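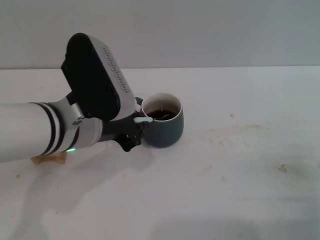
One lab that had the January release wrote to ask whether the method still helps when both arms are trained from the head view only, and whether the spoon task can be run without buying the full set.

Yes to the second. On the first, the gain is smaller with one view, and we recommend training with the wrist view included.

Tarus Mug and Spoon Task Set
Sold by Skatbridge. Method by the Collier group.

The Tarus set is a tabletop task package for labs that train manipulation policies from demonstrations. It covers one short job: hold a mug of liquid steady, stir with a spoon, and put the spoon down across two wooden blocks. The package comes with recorded demonstrations, a trained baseline and the code for view weighting, the method the set was built to test.

View weighting
A policy with several cameras usually gives every view the same standing at every step. View weighting learns a score for each view at each step and scales the image features by that score before they reach the action head. The scores are trained together with the policy, with no extra labels. They are saved with each rollout, so you can plot them against time and see which camera the policy leaned on. 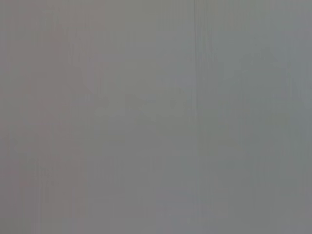

Wrist camera, single image from the task set.

Results
In our tests the weighted policy dropped the spoon less often than the equal-weight baseline. Most of the difference came at pickup and at the return to the blocks. Holding the mug was already reliable and changed very little. Training takes around 10 percent longer – the scoring network is small, but it runs on every view.

What is included
500 demonstrations with head and wrist views
35 evaluation starts with block and mug positions
4 checkpoints, two weighted and two equal-weight
Ceramic mug, spoon and wooden blocks
Training and plotting code

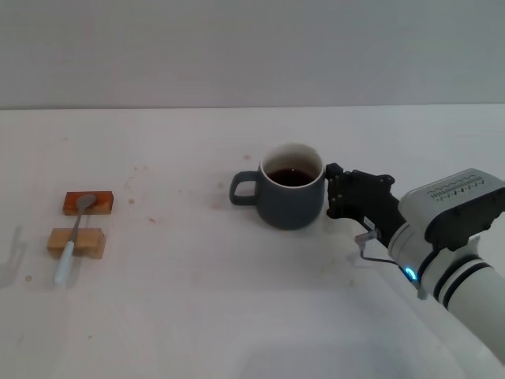 Block spacing matters more than mug position. If the blocks sit too far apart the spoon handle drops between them and the grasp angle changes, so use the spacing on the printed sheet for your first runs. Mug fill level is listed for each start.

The set does not include arms, grippers or cameras. A Karabulut table mount can be added at checkout. The task-only version has the objects and evaluation starts without the checkpoints.

Shipping: objects by mail, data by download link after payment.
License: research use, one lab per order.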